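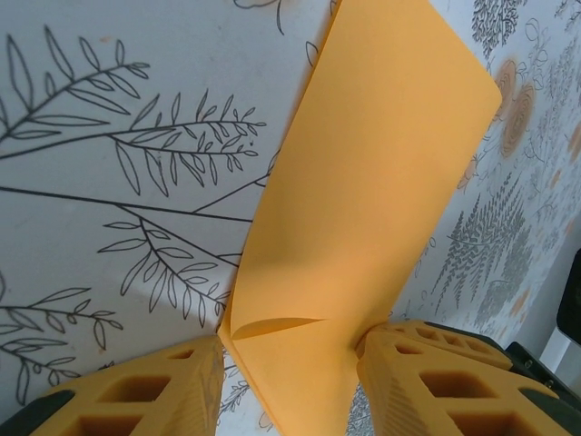 Mustard orange, with a little curl at the corner.

Vallness 30 Tabletop Board Shear
$1,785, reconditioned
Cutting length: 30 inches
Color: gray-green, repainted
Sold by: Torkavia Bindery Supply

I've wanted to list one of these for ages, and I finally have a Vallness 30 that I'm happy to put my name on! If you've been cutting book board with a utility knife and a steel ruler (I did that for years, and my right shoulder still complains about it), a proper shear changes your whole week. You slide the board in, step up to the handle, bring the blade down in one smooth pull and you've got a clean, square edge. Then you do it again, and the second piece matches the first.

The Vallness is the small sister of the big cast iron floor shears you see in old binderies. It sits on a sturdy bench and you work it standing up. The blade is curved, so it meets the board a bit at a time and you don't need to throw your body weight at it. I'm five foot two and I can take it through heavy binder's board without a struggle. Paper, cover cloth, thin card, museum board – all fine. Please don't put metal in it, and please don't let anybody in your shop "just try" a piece of acrylic.

What's been done to this one

It came to me from a print studio that was closing down, along with two type cabinets and a lot of dust. Ornella Zanetti took it apart on my bench and went through it piece by piece. The blade was sent out and reground. The clamp bar had a slight bow in it, so she trued it up and put fresh felt along the underside. The pivot bolt is new, and so are both springs. The counterweight is original and so is the handle, which has a nice worn spot where everybody before you put their hand.

The one thing we couldn't save was the old brass scale on the side gauge. The first nine inches had been rubbed completely smooth, so I've put on a new steel one marked in inches and millimeters. If you're a purist you'll hate it. I like being able to read it.

There are some scratches on the table near the front gauge and a chip in the paint on the left leg. Neither one touches the cut.

What you get

The shear with its front gauge and side gauge
A clamp bar, felted, foot pedal not included (this model never had one, you clamp by hand)
Blade guard
Hex keys for the gauge bolts
A spare strip of felt
My own setup sheet, two pages, with drawings

How I'd set it up

Bolt it down. I know it's heavy and feels like it isn't going anywhere, but once you start pulling on that handle it will creep across the bench. Give yourself clear space on the left for long sheets and some room behind for the offcuts to drop. I keep a flat box back there and end up using most of what lands in it for spine pieces and samples.

Check the side gauge for square before your first real job. Cut a sheet of scrap, flip it over, put it back against the gauge and cut again. If you're shaving off a wedge, loosen the two bolts and nudge it. It took me three tries the first time and now it takes me one, mostly.

For thin or floppy stuff, lay a piece of waste card underneath and cut both together. Thin sheets like to fold down into the gap if you don't support them, and you'll get a fuzzy edge and say bad words.

How it compares

The new Clurnevska shear is lovely and I sell that too, at $3,225. It has a longer table and a parallel gauge that locks with a lever, and if you're cutting board all day for a living I'd tell you to save up for it. For a one-person studio or a classroom, I'd buy the Vallness every time and spend the difference on leather. Lindalva Dantas runs her evening classes with one just like it and her students have been pretty hard on it. She had the blade touched up in December and that was the first service it had needed from me.

Shipping and pickup

It goes out by freight on a small pallet, and I'll get you a quote before you pay anything. You'll want two strong people at your end, or one strong person and a hand truck. Pickup is welcome and I'll help you load – just email first so I can have it strapped and ready. The blade travels locked and wrapped, so leave it that way until the shear is bolted down.

Returns are fine within two weeks if it's in the condition I sent it. You'd pay the freight back.

Page updated January 2022. I have one in stock. A second is in pieces on the bench, so write to me if you'd like to be next in line.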